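From: Aaliyah Gosselin
To: teleop-list
Subject: Re: grasping by remote, boxes vs. wrappers

Farhad Jalali wrote:
> We're at 80 demos with the hand controllers and the boxes
> look great. Has anyone tried soft packaging yet? Wilson
> thinks we should record it as a separate task.

Hi Farhad,

Yes, and it's so much fun! We're up to 169 demos at Pridham, mostly single-serving cereal boxes. Standing upright they're a joy to teach — come down slowly from above, pause, close.
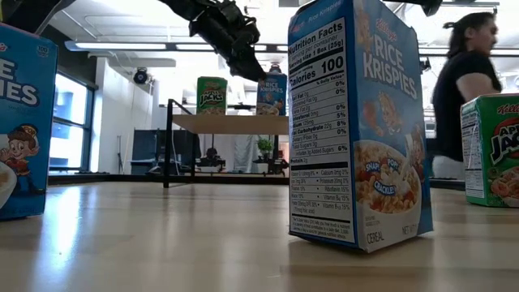 Erick drove most of those, and his are the smoothest we have (he takes his time before closing, which I really recommend). I rush, and you can see it in my gripper traces.

Wrappers are another story. A flat one gives you so little to grab that I steer almost entirely by the wrist view.

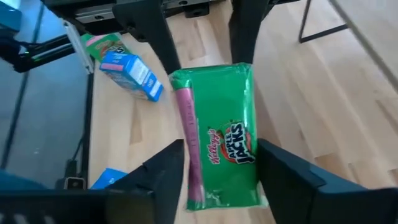
Wrist view, Apple Jacks package between the fingers.

I'm with Wilson on keeping them separate. Vittoria mixed both in her first batch and spent ages relabeling. Could you send me your controller settings, especially the scaling? I'd love to try them before we start the next set in March.

Aaliyah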